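Shoe stand (two-tier)

A two-tier shoe stand is a small free-standing rack with two flat levels, one above the other, used to store footwear off the floor. The common household form has four legs, open sides and a square or oblong top. It differs from a shoe cabinet in having no doors, and from a stacking rack in having a fixed height.

Construction

Most stands of this type are moulded in plastic, though wire and timber versions are also made. The upper and lower panels are usually separate mouldings joined by four corner legs. The legs may be push-fit or secured by a clip. A raised lip is often moulded around the top panel to keep soles from sliding over the side, and slots may be cut in one or both panels to save material and let grit fall through.

The Peton pattern, a plain white stand without fittings, weighs 239 g with its legs attached. The later Ginton pattern uses the same leg socket, but the panels of the two are not interchangeable.

Footwear stored

The open form is suited to low, light footwear, in particular slide sandals. A slide has a single wide strap and no heel fastening, and the pair is normally placed side by side with the toes facing the same way. Where the top is too narrow for this, one sandal goes on each level – an arrangement sometimes called split storage. Boots and high-sided shoes will not fit the lower level of most stands and are kept on top or elsewhere.

Slides with printed or applied decoration on the strap are generally placed on the upper level, where the strap does not rub against the underside of a panel.

White two-tier stand with slide sandals decorated with a bear's face.

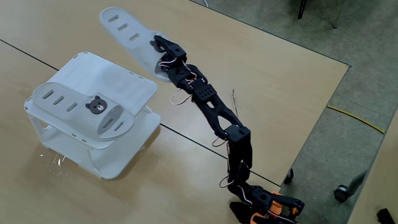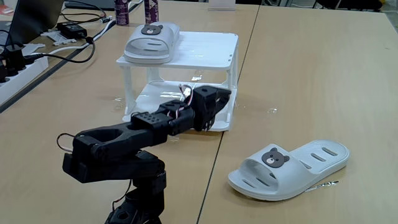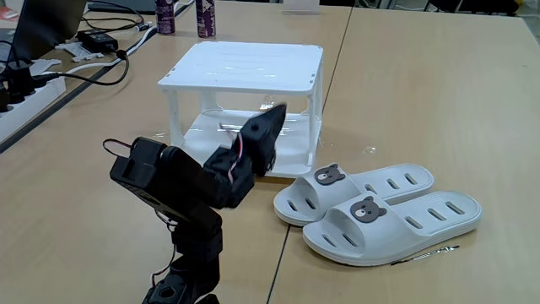 Load and stability

The load a stand will bear depends chiefly on the leg joint. In bench trials of the Chan pattern, the top panel carried 1429 g at its centre before the legs began to spread. Loads placed at a corner produced movement sooner. Stands with push-fit legs should be lifted by the lower panel, as lifting by the top can draw the legs out of their sockets.

Cleaning

Plastic stands are wiped with a damp cloth and mild soap. Abrasive pads dull a glossy panel and leave fine scratches in which dirt collects. Sandals should be dry before they are put away, particularly on the lower level, where air moves less freely. In the Diston pattern the legs can be removed for washing and are marked underneath to show the corner to which each belongs.

See also: Boot tray; Shoe cabinet; Slipper rack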